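Zisatlow Waffle Blanket, Model 1083

Item no. 1083
Category: Bedding / Blankets / All-season
Availability: In stock, ships from the Hinds warehouse

Overview

The 1083 is a midweight cotton blanket in a square waffle weave. It is intended for use as a top layer in warm months and as a middle layer under a duvet or quilt the rest of the year. The raised grid holds a thin layer of still air against the sheet below. Under a duvet the same grid keeps the two layers from sliding.

The fabric is woven wide enough that the blanket has no center seam. All four sides are double-turned and lockstitched. Corners are square.
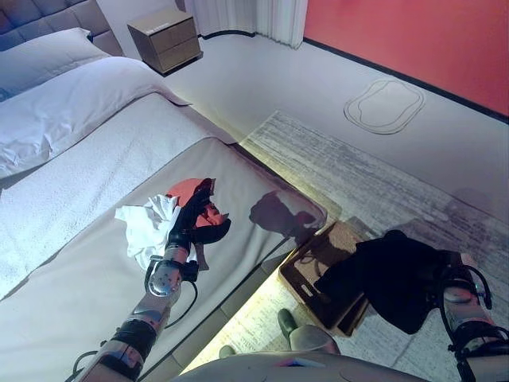 Width should be chosen by mattress depth as well as bed size. For a mattress deeper than the standard profile, order one size up if the blanket is to be tucked on both sides. Customers who leave the sides loose can order to the nominal bed size. The waffle weave draws in during the first two washes, and the listed sizes are measured after that shrinkage. A new blanket will measure slightly over.

Specifications

Fiber: 100% cotton, combed
Weave: waffle, square cell
Finish: prewashed, no softener
Edge: double-turned hem
Sizes: Twin, Full/Queen, King
Colors: White, Oat, Slate
Country of weaving: Portugal
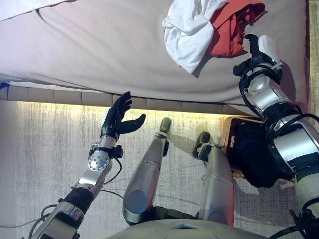

White is supplied undyed and bleached. Oat and Slate are dyed in the yarn, so the color is the same at the bottom of each cell as on the ridge. Small shade differences occur between dye lots. If two blankets are to be used in the same room, order them together and note this at checkout so that they are picked from one lot.

Care

Wash before first use.
Machine wash warm, with similar colors. Do not use fabric softener, as it flattens the weave.
Tumble dry low and remove while slightly damp. Pull the blanket square by opposite corners before folding.
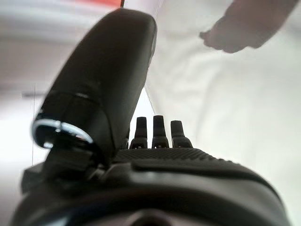

Replacement and returns

Unwashed blankets may be returned in the original cotton bag within 25 days. Washed blankets are accepted for weaving faults only, such as a dropped pick or an open hem. Snagged loops should be drawn through to the back with a blunt needle and left uncut.

Related items

Vutunura flat sheet, percale
Visia duvet insert, light
Zisatlow storage bag, large

Fitting note: layering the 1083
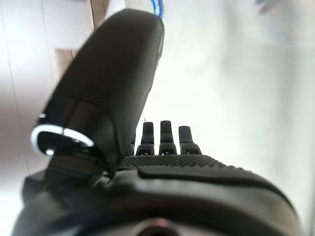
By Wiremu Quinlan, Product Specifications
Updated January

Place the blanket on the flat sheet with the hem level with the top edge of the mattress, then fold both back together. Tuck the foot first and the sides second. With a duvet on top, leave the sides untucked. The Twin can also be used lengthwise across the foot of a King bed.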